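**Anas Nasrallah** · Dec 22, 2021

Okay, end-of-year thread, because I promised a few of you I'd write up how we've been collecting demos for the shelf task and then I kept not doing it. Get a coffee, I ramble. 🧵

---

Quick background if you're new. I run data collection on a small project called Smadi. The goal is a policy that can restock and tidy a store shelf from human demonstrations. Pick things up, put things back, don't knock over the neighbors. We've got 297 keepers as of this morning!

---

"Keepers" is doing a lot of work in that sentence. We recorded plenty more than that. A keeper is an episode where the grasp is clean, the placement is inside the lines of the spec, and the operator didn't freeze up halfway through to think about it.

---

The freezing thing surprised me. When you drive a hand remotely you pause all the time without noticing. Little half-second hesitations before you close the fingers. A person watching wouldn't mind, but the model learns to pause too, and then sometimes it just never un-pauses. Our first policy back in September would drift up to an object, hover there very politely, and stay.

---

So rule one for new operators now: decide before you move. Look at the object, pick your approach, then go. If you change your mind mid-reach, finish the reach anyway or throw the episode out. I'd so much rather have a discarded take than a muddled one.

---

Rule two is reset properly. I know, I know, resets are the most boring part of the job. But if you reset a little lazily you end up putting things back in the same comfortable spot each time, and then you've got a huge pile of demos of one single situation.

---

We use a reset sheet for this (plain spreadsheet, nothing clever). It tells you which object, which patch of the table, upright or lying down, and what else should be standing nearby. I wrote a script to shuffle it and we swap to a fresh sheet every 23 episodes, which is a number I picked on no scientific basis whatsoever and am now attached to.

---

Somebody asked me last week why we bother with other objects on the table when the task only cares about one. Well, real tables have stuff on them! The first time we tested with a second item nearby the policy got badly confused, and all we'd done was add one small thing it had never seen in training.

---

Now, chip canisters. I have grown really fond of chip canisters. They're light, they're a good width for a humanlike hand, they come in loud colors, and you can buy more at the corner shop when one gets crushed (we've crushed a few).

---

They're also sneakily hard. It's a smooth cylinder with a lid. Grab too low and the top swings. Grab too high and your fingers are mostly on the lid, and then whether you keep the thing depends on how well the lid is seated. I weigh every one at the start of the week now, so at least I know what we're working with.

---

Tilted grasps get their own tag in our notes. For a while I was throwing them out because they looked messy, and I feel a bit silly about that now. An operator who picks up a canister at an angle and then straightens it on the way to the shelf is showing the model how to recover, and recovery is the thing we're shortest on.

---

I went back through the reject folder over two evenings and pulled out about 5 hours of material I'd been too fussy about. Not all of it was good! But a decent chunk was, and the retrained policy stopped panicking whenever the canister wasn't perfectly vertical in the fingers.

---

Okay, the metal table. Several of you have opinions about the metal table. Yes, it's shiny. Yes, it throws glare into the head view, and you get a ghost of each object underneath it in the reflection. I went back and forth on covering it with a mat.

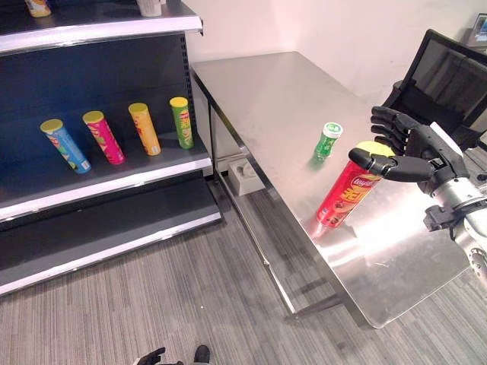 What I settled on is leaving the steel bare for most sessions and covering it for the rest, so both versions end up in the set. A mat makes everything easier for the model and also makes it fall apart the first time it meets a countertop. If you only have time to record one way, record the annoying way.

---

Same thinking goes for the rest of the room, by the way. We don't strip it down to white walls and nothing else. Chairs stay where people left them, the shelf isn't always full, and sometimes there's a foot in the view. I check that the hand and the object are visible through the whole grasp and I let the rest be.

---

Labeling! We keep it very light. Each episode gets the object, start pose, end pose, success or fail, and one free-text line from whoever was driving. That free-text line is the best idea we had all year. "Thumb landed on the lid edge, slid, held." I can search for that. I can go find every other one like it.

---

If you do this, write the line right away. We tried having people fill them in at the end of the day and what we got was a column that said "fine" all the way down, bless them.

---

A few people have asked about tools. The recorder is an in-house thing called Clalen that I wouldn't wish on anyone yet. Review happens in Dulleo, which lets you scrub the head view and the joint traces side by side. If you've ever lined those up by hand at night you'll understand why I get sentimental about it.

---

One timing note that cost me most of a month: check your sync between camera and hand every single morning. Ours crept off by 2 frames and I didn't catch it. You can't see it by eye in normal playback. We tap a fingertip on the table at the start of each session now and compare the contact in the video against the spike in the joint data.

---

Operator breaks. Please give people breaks. The last episodes of a long stretch are always worse, and I have the plots to show it. The grip gets tighter, the approach gets sloppier, and then you're training on someone's tired afternoon.

---

Next up is the part I'm most excited about, which is putting things back into gaps. Right now there's usually loads of room on the shelf. I want to do a row with exactly one slot missing and the canisters on either side close enough to bump. I expect a lot of toppled chips and I've already warned everyone.

---

After that the whole setup moves over to Pladia, our second space, so we can find out how much of what it's learned is really about canisters and how much is about this particular carpet. I have a guess and I don't love it.

---

I'll post the reset sheet and the shuffle script once I've taken my rude comments out of the code. If you're collecting hand data of your own, come tell me how you handle the tilted ones, I'd love to compare notes!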